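Home | Launches | Operators | Ground | Opinion | Archive

Print this thread
E-mail this thread

Flunent put out its quarterly note on the Surkar broadband satellite this morning. I read it twice, with coffee. A few posts on what it says and what it leaves out.

1/ The headline is "full regional coverage." Surkar covers the region the way a floodlight covers a parking lot. Some of the spaces are bright. If you live at the end of the row, good luck reading your keys.

2/ Coverage is a map. Capacity is what you get at eight in the evening when the whole valley is streaming. The note has four maps in it. It has no evening speeds at all.

3/ They do give one number I can work with: 66 spot beams. Fine, that's a decent count for a bird that size. But a beam is only as good as the gateway feeding it, and the gateway section is two sentences long.

4/ Those two sentences say the second gateway is "progressing." It was progressing in January too. It was progressing in the note before that. I'd like to see the word "concrete" or the word "antenna" in there some time.

5/ Until that second gateway is up, every beam on the eastern side hangs off one site. One storm cell parked over one dish farm and the east goes quiet. Ka-band and heavy rain have never been friends, and no press note has ever fixed that.

6/ Somebody will say site diversity was always part of the plan. Sure. Plans are cheap. I've seen the filing and the plan is in it, with a nice diagram.
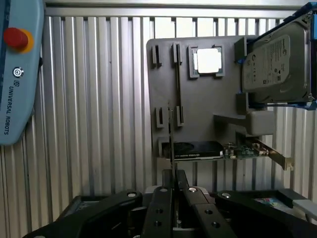
7/ Flunent told me in an e-mail that the eastern beams have met their availability target every month since service began, and that a single gateway "was sized with that in mind." I asked what the target was. They said it was commercially sensitive.

8/ So the target has been met and I can't know what it is. I could meet a lot of targets that way.

9/ On to the terminals. Flunent buys its home kit from Jarman, and the note says 744 units are now installed "across residential and enterprise customers." That is a tiny figure for a satellite in commercial service. It's also the first time they've printed one, so credit where due.

10/ How does that split between homes and businesses? The note doesn't say. A bank branch on a leased link and a farmhouse on the cheap plan are both one unit. They don't pay the same, and they don't load the beam the same.

11/ And 141 of those are described as "community access points." I've used a few of these on other networks. Usually it's one dish on a clinic or school roof, with a router in a cupboard, and it works very well until the power bill comes due. Who pays that bill in year two is the whole story with these things, and again the note is silent.

12/ I don't doubt the engineering, by the way. People always think I do. The satellite reached its slot on electric thrusters without drama, the payload tests seem to have gone cleanly, and the pointing looks fine from every measurement I've seen posted by owners.

13/ What I doubt is the business case, which has changed three times. First it was airlines. Then it was ships. Now it's rural homes, and the deck I saw a while back had a slide on cell backhaul that looked like somebody had pasted it in at lunch.

14/ Each of those customers wants a different satellite. Planes want wide beams and steady handovers. Homes want lots of bits in small cells, cheap. You can serve all of them a little from one payload — you just can't serve all of them at the price in the brochure.

15/ About that price. The plan on the Flunent site is still listed as "from." From what, to what? I filled in the form with a real address inside an eastern beam and got a message saying an installer would call. No installer has called.
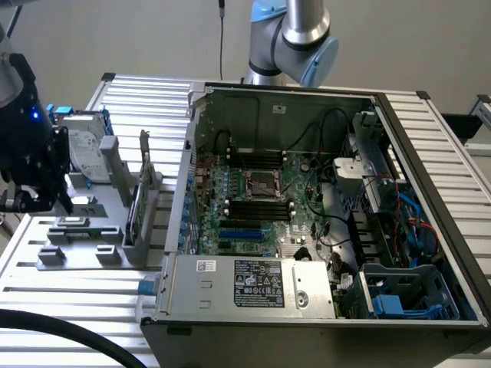
16/ The install fee matters more than the monthly fee for most rural buyers anyway. A household will stretch to a monthly bill if it can drop it later. Asking for a big payment up front, for a dish that only talks to one satellite, is a much harder sell. If Flunent folds or sells up, you own a very nice bird bath.

17/ They've hinted at leasing the Jarman terminals. I'd be for it. But leasing means Flunent carries the hardware on its own books, and this is a company that spent nearly 200 words of a short note explaining why its cash position is "comfortable." Comfortable people don't usually go on that long.

18/ Now Pavik. This is the part I expect to get mail about. Pavik is the software layer that's supposed to shift capacity between beams as demand moves through the day. The note calls it "live." A footnote calls it "live in a supervised configuration."

19/ I read that as a person in the operations center looking at a screen and approving changes. Which is okay! That's how I'd want it run in the first year. Just don't sell it to investors as a network that thinks for itself.

20/ There's also a hard limit to what Pavik can do. It can move power and bandwidth around the payload. It can't conjure up feeder link that isn't there, and we're back to the missing gateway. Everything in this note leads back to the missing gateway.

21/ What would change my mind? Evening speeds by beam, even as a rough band. A date for the second gateway with a penalty behind it. The home and business split. I'd take any one of them and write something nicer next quarter.

22/ A couple of you have asked whether low orbit has already killed all this. I don't think so. A big satellite in a fixed slot is still a sensible way to put a lot of capacity over one region, and the dish doesn't have to chase anything. The lag is bad for calls and games and hardly matters for a movie. There's room for it if the price is right.

23/ But "if the price is right" is doing a lot of lifting, and the low orbit people are cutting theirs while Flunent is still printing "from."

24/ Next note is due in the spring. I've put in the same questions as last time, word for word, to save everyone the trouble of rewriting the answers.

Comments (5)

beamwidth
I'm in one of the eastern beams. Daytime is good, I have no complaints. After dinner it drops off hard and video calls are hopeless. Wouldn't call it broken but I wouldn't call it what I was sold either.

ridge_road
Did they say anything about data caps? Mine changed in the account page and I never got a letter.

parkedslot
You're too rough on the gateway thing. Permits for a site like that take forever and it isn't always the operator's fault. I do agree they should just say so.

Tully44
The installer never called us either. We gave up and went with a fixed wireless outfit on the hill. Slower on paper, same every night.

beamwidth
@ridge_road it was in the note, second to last page, small print. Caps "under review."

Print this thread
E-mail this thread

Previous thread | Next thread | All threads | Back to top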